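Science & Making | Animals | Space | Puzzles | Ask Us

What Happens at a Robot Open Day?

7 minute read
87 shares

Have you ever picked up a banana without thinking about it? Of course you have! Your eyes found it, your arm moved, your fingers closed, and you were probably already thinking about lunch. For a robot, picking up a banana is a big job. In June we got to spend a morning at the Starkside workshop, where the doors were open to anyone who wanted to watch robots learn to tidy a kitchen table.

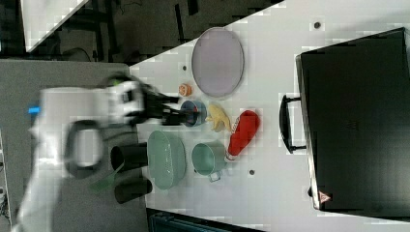
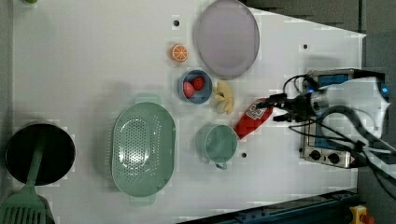
A robot arm at the table, with a toy banana, a red bottle and a big lavender plate

The person showing us everything was Khrystyna Marchuk. She is an engineer, and she started by asking all of us to close our eyes and touch our noses. Easy, right? Then she asked how we knew where our noses were. (Lots of shouting. One boy said "because it's MY nose," and she told him that was a very good answer.)

Your body has a sense that tells you where your parts are, even in the dark. A robot arm needs something like that too. Inside each joint of the arm is a sensor that measures how far the joint has turned. The arm's computer takes all of those measurements and works out where the gripper must be. Then it does it again, and again, many times every second, for as long as the arm is switched on.

What's a joint?

Bend your elbow. That's a joint! Your wrist is another one, and so is your shoulder. Robot arms have joints too, and each one has a motor in it. If you hold your shoulder still and only move your elbow, there are lots of places your hand can't get to. Try it with a cup on the table in front of you. More joints means more ways to reach around things, and on a busy table you need that, because there is always something in the way.

How does it see?

Robots like these use cameras. But a camera only gives the computer a picture, and a picture is really just a giant grid of tiny colored dots. The computer has to decide which dots are banana and which dots are table.

Khrystyna gave us a game for this and you can play it at home. Cut a small hole in a piece of paper, about as big as a pea. Ask someone to put a photo under it while you aren't looking. Now slide the hole around and try to guess what the photo is. It's so hard! You get a bit of yellow, then a bit more yellow, then white. Is it a banana? A lemon? A school bus? My group guessed "cheese" and it was a duck.

People help the computer by showing it lots and lots of pictures where the answer is already known. The team's program is called Trorex, and Khrystyna said it had practiced with 2000 pictures before it was allowed to try moving anything at all.

How does it grab?

Robot hands are usually called grippers, and many of them have only two fingers. You can find out what that's like. Use just your thumb and one pointing finger, and keep them straight. No bending! Now try to pick up:

a pencil
a sock
a plastic cup
a spoon that is lying flat on the table

The sock is pretty easy. The spoon is awful. It keeps sliding away, and you end up chasing it around the table. We all tried this at a long bench, with everybody's tongues sticking out, and after a while you start to notice things. It matters where you squeeze. If you pick up a bottle near one end, the other end wants to swing down. A cup is easier if you pinch it by the rim. A ball can pop right out if you squeeze it too high up.

A robot has to choose where to squeeze before it gets there. It also has to choose how hard. Too soft and the thing falls, too hard and it gets squashed. That's one reason to practice with toy food. You can drop a toy banana 60 times in a morning and it still looks like a toy banana.

Does it learn by itself?

Sort of! This was my favorite part, so I wrote down a lot.

One way to teach a robot is for a person to steer it. The person does the job using the arm, and the computer records everything: what the cameras saw and how each joint moved. Then the person mixes everything up on the table and does it again. And again! After plenty of turns, the computer looks for patterns, so that when it sees a cup in a new spot, it can make a good guess about how to reach for it.

You learned to tie your shoes a bit like that. Somebody probably held your hands and did it with you, and then you did it badly for a while, and then you did it.

Khrystyna says the mixing up is very important. If the cup is always in the same place, the robot might only learn to reach for that place. Move the cup over a little and it would happily grab a handful of air.

Is it safe?

We had to stay behind a yellow line the whole time, even the grown-ups. A robot arm is strong, and it doesn't always know you're there. Robot workshops also have emergency stop buttons. They are usually big and red so you can find one fast, and pushing it makes the robot stop. You should never push one for fun. (Somebody asked. It was my cousin.)

Things kids asked

Does it get tired? No, but its motors can get warm, and parts wear out and have to be changed.

Does it have a name? The team calls the arm Duan. They wouldn't tell us why.

Can it cook? Not yet. Putting things in the right place comes first.

How old do you have to be to work with robots? Khrystyna built her first one when she was 16, out of an old printer, and it could only turn left.

Words to know

Gripper: the part of a robot arm that holds things.
Sensor: a part that measures something, like light, heat or how far a joint has turned.
Joint: a place where an arm can bend or turn.
Program: the instructions a computer follows.

Try the two-finger game with your family at dinner time, if they'll let you. Peas are the hardest. Grapes are pretty hard too, and they roll a long way.

16 comments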